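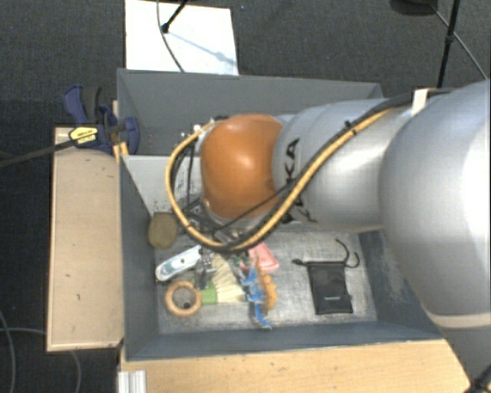
Gray bin, gripper down in the cluster on the left. The pouch is off by itself on the right.

27/04/2023
Grasp ranking, disagreement penalty

Okay, so the penalty works. I want to get it all down while I still remember which setting was which, because last week's notes are a mess and I spent half the morning rebuilding them from file names.

Quick recap for anybody at Jasano who's been on the conveyor job and hasn't looked at this since February. The picker looks at the bin, proposes a pile of candidate grasps, scores each one, and goes for the top score. The scorer is five small networks trained on the same attempts with different starting weights and different shuffles, and until now we averaged the five and threw the rest away. The new bit is that we keep the spread too. If the five networks agree a grasp is pretty good, it beats a grasp where three of them are thrilled and two of them hate it. Score equals mean minus a constant times spread, and that's the whole method. It's embarrassing how small the change in the code is.

Training set is the same as before: 3198 attempts, all ours, none from the Lostetville cell. I did try mixing theirs in a couple of weeks ago and it made things slightly worse, I think due to the different fingers they run. Worth another go someday with the finger width fed in as an input, but I don't want two changes in one comparison.

The test was 200 attempts with the plain mean and 200 with the penalty, swapping between the two in short blocks so that any drift in the rig hits both. Same objects, tipped back in and stirred by hand between blocks. A success is lifted clear of the rim, held through the little shake, and released in the drop zone. I did the marking from the gripper log and then looked through the ones where the log and my scribbles didn't match.

Penalty wins by 12 points. I was hoping for three or four! I went straight back and checked that I hadn't swapped the labels (I hadn't) and that the blocks weren't lopsided in which objects got dumped back in (a bit, but in favor of the plain mean if anything). So I believe it, at least on this rig with these objects.

Where the gain comes from

Mostly the crowded picks. Whenever the stuff slides together on one side, the plain mean loves to dive between two things and close on a bit of each. You get a lovely high score from the networks that think it's one solid object, and a low one from the ones that see a gap. Averaged, it still comes out near the top. With the penalty those drop down the list and the picker goes for something duller, usually a clean edge, and then the crowd loosens up a bit and the next pick is easier. I should have expected that second part and didn't. One good dull grasp seems to buy you a better bin for the next two or three, so the alternating blocks may be underselling it slightly.

The bristle piece is the classic case. It fans out at the front, and from the depth image alone it looks like a nice flat slab you could grab anywhere. You can't. The fingers sink in, the bristles splay, and off it slides. With the plain mean we went for the wide end over and over. With the penalty on, the wide end gets left alone and the picker goes around to the other side of it, or picks something else first.

The wooden ring also got better, and I'm less sure why. There are two ways to take it: both fingers on the outside, or one finger down the hole. One finger down the hole is a great grasp when you hit it and a disaster when you're off by a little, so I'd guess the networks split on it and the penalty pushes us to the outside grasp. I haven't gone through the logs grasp by grasp to check. On the list.

The toy figures, no change that I can see. They've got lumps and spikes everywhere and practically any grasp gets hold of something. Good for morale, useless for telling two methods apart. I'd be in favor of retiring one of them and putting in something flat and slippery.

Where it doesn't help

The pouch. Oh, the pouch. It's black, it's soft, it's got that cord and toggle sticking out, and all five networks are confidently and identically wrong about it. The spread is tiny, so the penalty does nothing, and the picker goes in for the middle of the fabric and comes up with a pinch of cloth or with air. Fair enough: the method can only catch the mistakes that the five networks don't share. They all trained on the same attempts, and there's very little cloth in there.

It's actively worse in one way. With the penalty on, the pouch moves UP the ranking when it's lying by itself, since everything in the crowd gets marked down and the pouch doesn't. A couple of blocks had the picker going back to it again and again while perfectly grabbable things sat on the other side. I've got a rule from the Belkadi trial that would stop that (no retry within a small radius until something else has been moved) and I left it out on purpose for a clean comparison. It should go back in before anyone else runs this, or they'll think the thing is broken.

How much penalty

I tried the constant at a handful of values on the held-out attempts before touching the arm. Very small does nothing, as you'd think. Past a certain point the picker turns timid and starts choosing grasps everybody agrees are mediocre, which looks silly, lots of slow careful approaches to the worst spot on an object. There's a wide flat stretch in between where it hardly matters. I took the middle of the flat stretch. I did NOT tune it on the arm, and I'd like us to keep it that way, or the 200 stops meaning anything.

How little data

This one I like even more than the headline number. I retrained all five on 1000 attempts drawn at random from the full set and ran a shorter session with each ranking. Fewer blocks, so don't quote it outside the group yet. The plain mean fell off a cliff. The penalty version lost some but stayed in the same neighborhood as the plain mean on the full set. Makes sense when you think about it – with less data the networks disagree more, and they disagree in the right places, so there's more for the penalty to use. If it holds up, it's a real argument for the Grostisard people, who keep telling us they can't spare their cell long enough to collect a full set. I'd want to see it on two more random draws first. One draw is one draw.

Rig notes

Clamp on the left rim had crept again when I came in. I snugged it up and reran the corner calibration before the first block, all corners inside tolerance. If you bump the bin, redo the corners, please. It takes a few minutes and it's so much cheaper than wondering later.

The hose and cable loop at the wrist is still too generous. When the arm comes in low it swings around the wrist and sits right over whatever we're trying to look at, so the in-motion images are close to useless for anything near the fingers. Doesn't affect the scoring (we only score on images with the arm parked), but it does affect me when I'm trying to work out afterward why a grasp slipped. I tried tightening the loop back in February and the wrist ran out of slack at full rotation, which was exciting. Maybe one more tie further up the link? Going to look at it with the arm powered down and somebody else in the room.

Bin floor is pretty scratched up by now. I wondered if the scratches were giving the depth filter trouble, so I took a run of the bin with nothing in it and the floor comes out flat. A bit noisy near the back wall. Leaving it.

Also the olive-brown thing loves the back left corner. It rolls there, it stays there, and the wrist can't get the angle to reach it without brushing the wall, so the collision check throws out nearly all the candidates. Both rankings suffer the same, so it's fair, but it does drag both totals down. I've been counting those as no attempt if there's no candidate at all and as a fail if it tries and misses. Same rule as the winter runs. Please don't change it without writing it down!

Still bugging me

Is it the spread that matters, or would any bit of caution do the same? The obvious control is one network with a fixed markdown for grasps close to a second object. It'd be a crude hand-made version of what the penalty seems to be doing. If that gets most of the gain, then five networks is a lot of bother for not much. I don't think it will, on account of the ring, but I've been wrong about the ring before.

And the other one: five is arbitrary. Three would be faster. Try three from the same five, all the combinations, offline first.

To do
Put the Belkadi no-retry rule back in, on a switch, default on.
Two more random draws at 1000, full-length sessions.
Crowding control, single network.
Go through the ring attempts, sort by outside grasp and hole grasp.
Cloth. Collect a day of nothing but the pouch and whatever other soft stuff we can find in the cupboards.
Wrist loop.
Ask Lostetville for their finger widths and which attempts were with the old pair.

Logs and weights are in the shared folder under today's date, both rankings, with the block order in a plain text file next to them. The scribbled marks are scanned in the same place. My sevens look like ones, so if a total comes out strange, check there before you check the code.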